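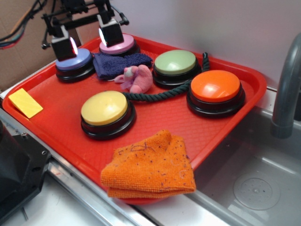 Five push buttons on a red tray, beside a gray sink basin.

The app that gives your spare bus rides to a stranger

My transit pass has the same problem as my gym membership: I pay for way more than I use. Every month I load it up with good intentions, and every month I end up walking, or getting a lift, or just staying home in my slippers. For years those leftover rides simply vanished at midnight on the last day. Then a coworker told me about Ustoleck, and I've been pestering everyone I know about it ever since!
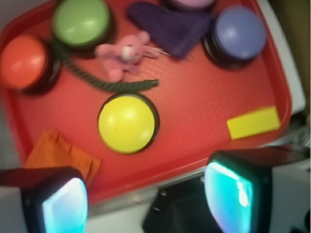

TECH & GOOD DEEDS
By our features writer
Fri 31 December

The idea fits on a napkin. You link your pass, tell the app how many rides you can spare, and it puts them into a shared pot. Somebody across town who needs to get to a job interview or a dialysis appointment opens the same app, asks for a ride, and gets a code to scan on the bus. You never learn who they are. They never learn who you are. There's no thank-you note and no profile photo, and I have to say I like it that way (I would absolutely have been the person refreshing the screen to see if I'd been thanked).

Ustoleck started in Trarlow, a city where the buses are decent if you live near the center and a bit of a trek if you don't. The pilot began with 16 donors, mostly friends of the founders who were told there would be pizza. It now has 3,000 people signed up, and last month they passed along 685 rides. I know, that works out to a lot of people signing up and then doing nothing. I was one of them for most of the fall. I downloaded it, felt great about myself, and forgot my password.

What got me back was a trip out to Vutside, the last stop on the number nine line. If you've never been, it's mostly apartment blocks, a clinic that closes at four, and Radonjić, a bakery with a poppy seed roll that I now think about when I should be working. The bakery is also where a lot of people out there get help with the app. There's a tablet by the register, and the staff will walk you through asking for a ride while your coffee is brewing. I sat at the window table for a whole morning and watched it happen again and again. A man in a suit a size too big. Two sisters with a stroller. A woman who told me she'd been skipping her physical therapy because two buses each way, twice a week, was more than her phone bill.

She said the thing she liked best was that the code looked like any other code. The driver didn't know, the folks in line behind her didn't know. She just got on the bus.

I asked the team what went wrong early on, and they had plenty to tell me. The first version made people type out why they needed a ride, and hardly anyone would do it. They took that box out, and requests went up within days. The second version let donors pick the kind of trip they wanted to support, and everybody picked doctor visits, so folks who needed to get to the grocery store were left waiting. That went too. Now the rides go out in the order people ask, with a cap per week, and the only question is which day you're traveling.

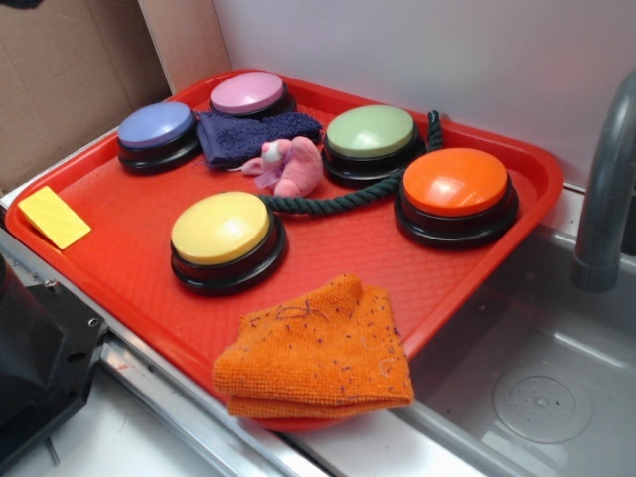
The tray with its buttons, a folded navy washcloth and a small pink plush toy.

So does anyone cheat? I asked that one twice, because I'm nosy and because my brother-in-law brought it up at dinner in a tone I didn't care for. The team's answer was that a single bus ride isn't worth much to resell, and the codes run out after an hour anyway. A few accounts have been shut down. They seemed a lot more worried about the quiet weeks in December, when donors are off visiting family and the pot runs low right as the weather turns nasty. On the worst day this winter there were 523 people waiting on a code by lunchtime, and a local employer stepped in with a block of passes its staff hadn't touched.

The money side is still shaky. Ustoleck takes nothing from donors or riders. The city covers the server costs through next summer, and after that they're hoping to sell a version to companies that hand out passes as a perk. I'm a little nervous about that, to be frank. I've watched apps I love grow a "premium" button and go downhill from there, and I told them so over the second roll.

Still, I've set mine to donate automatically now. Whatever's left in the last five days of the month goes into the pot without me having to remember anything, password included. You'll find the setting under "My pass," then "Leftovers," and it's switched off when you join, so go look for it. Last month I gave away eleven rides. I walked home in the sleet on two of those days, and yes, I complained the whole way.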